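How do you choose a hand for a robot?

Put your hand flat on the table and look at it for a moment. It has four fingers and a thumb, it can tell a hot cup from a cold one, and it can pick up a grape without squashing it. You have been practising with it ever since you were a baby, so you probably hardly think about it any more. Robots have to start with much less than that, poor things, and somebody has to decide what sort of hand to give them.

A robot's hand is called a gripper, and there are lots of kinds. Some use suction, rather like a vacuum cleaner holding on to a sock. Some are soft and squashy and curl round whatever they touch. And some have two stiff fingers, called jaws, which slide together and apart and always stay side by side. Those are called parallel-jaw grippers, and they are the kind we test most often in the Plinen workshop, where two robot arms share one table.

When a new pair of jaws comes in, we give it a set of jobs that we call the Hunt. The arms have to find everyday desk things, pick them up and put them down again in the right place. Pencils, staplers, booklets, cups and jars are all good for this, and every one of them is awkward in its own way!
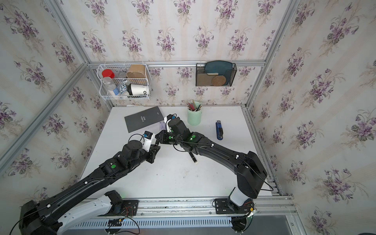
A pencil is thin and likes to roll off. A stapler is heavier at one end, so if the jaws take hold of it in the wrong spot it tips over like a seesaw. A booklet lying flat is the hardest of the lot. Try it yourself: lay a thin book on the table and lift it using only your thumb and one finger, without sliding it to the edge first. It is surprisingly fiddly, and you have skin, which is lovely and grippy. A robot's jaws may be quite smooth unless we stick something rubbery on them.

Last February we compared two sets of jaws, the Fotison and the Prorano. Each set had 66 tries at the same jobs, with everything put back in the same places before each try. That part is dull, but it is what makes a test fair. If one set had only easy pencils and the other had only slippery jars, we wouldn't have learned anything about the jaws at all. The Fotison managed 59 of its tries. The Prorano dropped things 13 times, mostly jars, though it was much gentler with paper cups, and we grew rather fond of it for that.

Then there is the trick of using both arms together. One gripper can hold a thing still while the other pulls off its cap, or one can pass it across to the other. For a moment both have hold of it, and if the first lets go too soon, down it goes. You can play this at home with a friend and a spoon, using two fingers each and no talking.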